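Speaker notes: finding the contact before trusting the camera
Nneka Akpan
Jun 22, 2025

We use cookies to remember your settings and to count visits. Accept all | Manage choices

Opening (two minutes, no slides)

Good morning. My name is Nneka Akpan and I work on contact-rich manipulation at Lullent. The work I'm presenting was done with Sibusiso Chauke and Khanyisile Nkosi. Khanyisile wrote most of the controller and Sibusiso built the labelling tool, so hard questions on either go to them. They are both in the second row.

The talk is on a small question. When a policy has learned to reach for an object from camera images, how much of its error near the object comes from seeing badly, and how much comes from not knowing what to do once it touches something? We call our method the two-stage check. The software that runs it is called Clustley, and you will see that name on the plots.

Background

Keep this short. Most people in the room know imitation learning. Say one sentence: a person steers the arm, we record the images and the joint positions, and a network learns to copy the person.

Then the problem. Our older policy did well on blocks and badly on anything with holes, ridges or a cable. On those objects the fingers would arrive a few millimetres out, touch a surface the network had rarely seen touched, and then either push harder or back away. From the success rate alone you can't tell which of the two happened. A failed grasp is one number in a table.

Unathi Swanepoel asked at the last internal review why we didn't simply collect more demonstrations. We did try. We went up to 1,479 demonstrations and the curve for the hard objects flattened well before that. Have the plot ready but don't stay on it.

Method

Stage one is the approach. The policy runs from images as usual until the first contact, which we detect from joint torques. At that moment we store the pose of the gripper and the force reading, and we pause the policy for a fixed short time.

Stage two is the check. We compare the stored pose with the poses at first contact in the demonstrations for the same type of object. If it falls inside the cluster, the policy carries on. If it falls outside, the arm lifts, shifts towards the nearest cluster and tries again. It gets one retry and no more. We tried allowing three, and the arm spent long periods tapping at things.

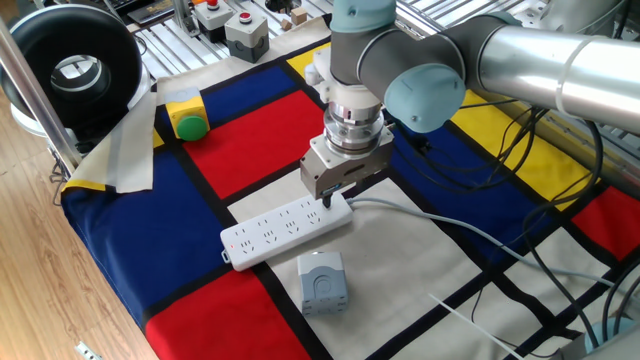 The clusters are built per object type, and there are six types in the study. Each one gets its own threshold, picked on a held-out part of the demonstrations. Somebody will ask if the thresholds can be shared. We tested one shared threshold and it was too loose for small parts and too strict for long ones. Go to the backup slide if pressed.

Say clearly that the check does not use the image. This matters for what comes later. When the check rescues an attempt, the improvement can't come from better vision, and that is how we separate the two kinds of error.

Results

Main test: 171 attempts with the check switched on and the same number with it off, in the same starting positions. Sibusiso reset the table from printed templates, so the positions match closely, though a cable never falls the same way twice. I would rather mention this myself than have it raised afterwards.

Three things to say here.

First, the check helped most where the older policy was weakest. Objects with repeated features gained the most. When one socket or slot looks much like the next, the arm tends to land between two of them, and a small shift is often enough.

Second, the check did nothing useful for plain cubes. It also cost time, as every attempt now includes the pause. If your objects are simple, you don't want this.

Third, we went through the failures by hand. Of the 103 failed attempts in the full set, with the check on and off taken together, more than half had a first contact inside the cluster. The arm arrived at a good place and then did the wrong thing. We had expected the opposite. For a year we had been working on the cameras.

Pause here. Let people read the bar chart. The left bar is position error and the right bar is error after contact. The colours are the wrong way round compared with the paper, so point at the bars and don't say "blue".

Limits

One arm, one type of gripper, one lab. The torque signal is noisy at low speed and light objects can move before contact is detected. We lost some attempts that way and they are counted as failures.

The clusters depend on who gave the demonstrations. Nomvula Hendricks tends to come straight down and I tend to come in at an angle, and you can see both of us in the data as separate groups. With a new demonstrator the clusters have to be rebuilt. It takes a few minutes but it has to be done, and we forgot once.

We have not tested on moving objects.

What next

Khanyisile is replacing the fixed pause with one that ends when the force reading settles. Early runs look faster. No numbers yet, so don't give any, even if asked nicely.

The second piece is to train the part of the policy after contact separately, using only the recordings from first touch onwards. That work goes under the name Flollulex and Nomvula leads it. She will have a poster on it at the end of June.

Questions

Likely ones: why not a tactile sensor (cost, and we wanted something that works on the arms people already have); why only one retry (see above); is the code available (yes, the checking part, without the controller). If there is time left over, show the retry video at normal speed. It has no sound.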